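Workshop > Notebook > Equipment under review
January
Entered by: Automation Workshop, bench two

Review of the Vuvari two-arm bench kit, supplied on trial by Potgieter. The purpose of this entry is to record the condition of the installation and the points to be settled before the workshop decides on purchase. The trial task is the sorting of loose cable into baskets.

The quotation stands at 1,672 for the full kit and 1,215 without the wrist cameras. The price of the rail is included in both. Potgieter has confirmed in writing that spare finger sets are charged separately at 161 per pair.
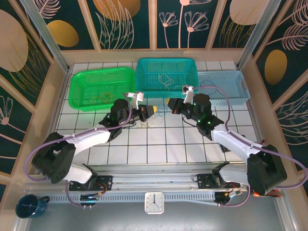 Cable routing remains the principal concern. The supplier's manual allows the camera lead to run free along the upper link, with slack left at the base. Colleagues are asked to check the slack on both sides before each session and to note any rubbing of the sleeve in the fault book. The Doro kit reviewed last year used clips at each joint, and the workshop would prefer the same arrangement in this case.

Thin wire is a demanding material for a gripper of this width. The baskets are light, and a finger which catches the rim may shift the basket before the wire is released. A strip of matting under each one has been proposed. It should be tried before any change is made to the software.

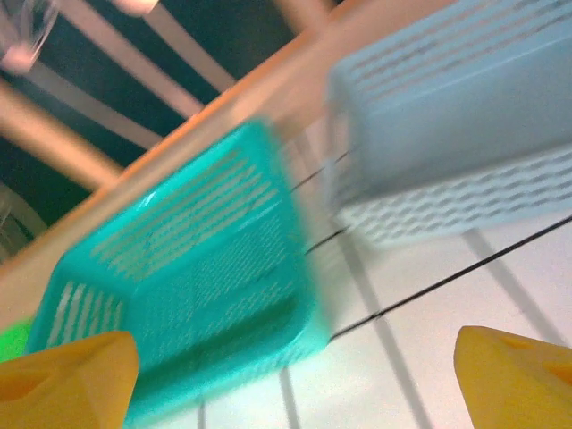 The wrist view is to be assessed separately from the fixed view. Fast travel gives smeared pictures, and the Nutau software offers a setting to limit speed near the work. This has been left at the factory value of 111 for the present, so that results may be compared with those in the supplier's report. The units are not stated in the manual and an enquiry has been sent.

Outstanding: reply from Potgieter on clips; price for a second set of fingers in a softer material; confirmation that the warranty covers the camera leads. The kit is to stay on the bench until all three have been received. Mains off at the wall when leaving.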